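Bobbin

A bobbin is a small spool on which thread, yarn or wire is wound. It is used in sewing, weaving and lace making. The word came to English from French.
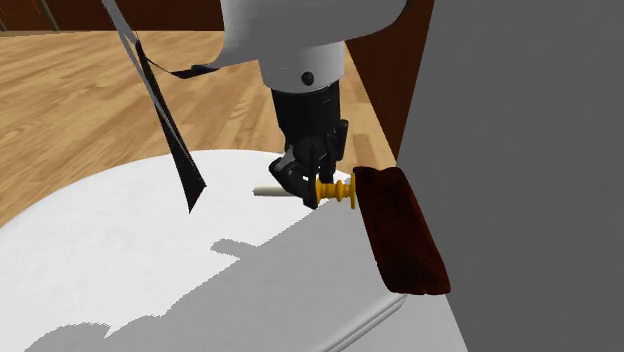
A yellow spool-shaped object with raised rings, beside a dark block.

Shape

Most bobbins have a core and a flange at each end, so the thread does not slip off. Some types have more flanges, which divide the winding in separate parts.

Winding

The thread must be wound evenly and with the same tension. A loose winding can make knots under the fabric. A large bobbin for weaving can hold up to 1000 meters of fine yarn.

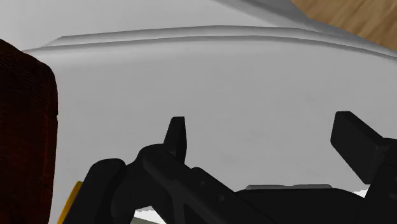

Collections

The Dankwa textile museum keeps old bobbins of bone and wood. Its catalog was prepared by Dzifa Ackah and Teemu Oksanen.

See also: Spindle, Shuttle, Reel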